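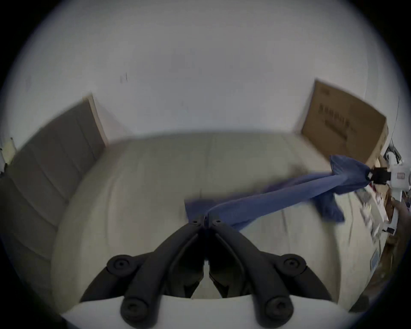
Two grippers, one blue garment, seen from the hand-held tool.

Senad Petek is eating toast while a progress bar crawls along behind him. It says 13 per cent. It said 13 per cent when I sat down.

"Ignore that, it's the re-index," he says. "I changed a timestamp field and now everything has to be read again. My own fault."

Petek writes the planning side of Dratus, the cloth handling software he and Jonas Leitner have been building at Stirkano. Leitner does perception. They share one long desk and a kettle, and disagree about most of what is in between.

What's in between is mainly timing. Cloth work needs two hands, each with its own camera, each camera with its own idea of what the time is. One hand pulls a sleeve or a trouser leg tight, the other goes in low over the sheet. If the two streams are out by a few frames the planner learns that fabric moves before anyone pulls it.

"We had that for a month," says Leitner. "The loss looked lovely. Lovely curve. And the thing was reaching for where the cloth would be, not where it was."

How did they find it? By scrubbing through by hand, he says, one recording at a time. 322 of them. He found the drift in the 20th and did the rest anyway, to be sure it was the same everywhere. It wasn't.

So now there's an alignment tool, Skultska. It matches the opening and closing of the jaws against the motion in each view and shifts the streams until they agree. Petek wrote the first version in an evening in December and has been appologising for it since.

"It's 3 scripts in a coat," he says. "But it runs before anything else runs. If it can't line them up it throws the recording out and tells you why. The telling you why was Jonas."

"Because you'd just get 'failed'," says Leitner. "Failed how?"

On to perception. The trouble with a lens that wide, Leitner says, is that straight things stop being straight. Bed edges bow, so do the lines of a wall. He used to flatten every image first. Stopped doing it - the flattening threw away the edges of the view, and the edges are where the other hand tends to be.

"You want to know there's a second gripper holding the far end. Even if you only see a bit of it. That changes what you should do with yours."

And his own fingers in shot, all the time, in the middle? Doesn't that get in the way? He shrugs. They mask nothing. The model is told the jaw width as a number and sees it as well, and he reckons the two together steady it.

Petek wants the planner to work out whole folds in advance. Leitner would have it look again after every short move. The current build plans a fold, does the first part, then bins the rest and replans, so Leitner seems to be winning. Petek says it's temporary.

The part they're both pleased with is duller. A log viewer named Peeters, both hands side by side with the planned path drawn on top, and a key that jumps to the next point where plan and movement part company.

"I use it every day," says Petek. "I'd keep that and delete the rest, some mornings."

Next up is tension. Neither gripper measures it at the moment so the software has to guess from how the cloth looks, a twist here, a slack fold there. Leitner thinks the pictures are enough. Petek has a force sensor in his desk draw, still boxed.

The bar says 20 per cent. He goes to put more toast in.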